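Search this board
Enter keywords
Go

Descent of the Urel title - senior line or cadet?

urel_registry wrote:
Members are asked to review the entry for the Urel barony before the February revision. The present text gives the second creation to the grandson of the first lord. The patent roll, item 915, names a nephew. I propose that the entry be corrected.

Cleteo wrote:
I must object. Item 915 is a late copy, and the clerk used "nephew" loosely in at least two other grants. The older pedigree, on page 80, shows a grandson by the second marriage.
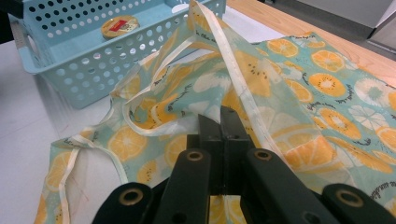
Page 80 also records that the elder son died without issue, so the claim passed to his brother's line. The attainder was reversed 13 years later. No nephew appears in that settlement.

Idahosa wrote:
The settlement lists only those who received land - it is not a full list of kin. I support the correction, with a footnote stating the other view.

urel_registry wrote:
A footnote is acceptable. The arms differ by a crescent, which favors a cadet line.

Cleteo wrote:
I do not agree, but I will not oppose a footnote.

Comments (2)

Julia: Please cite item 996 as well. It names the widow.

Idahosa: Seconded. The spelling there is "Urell."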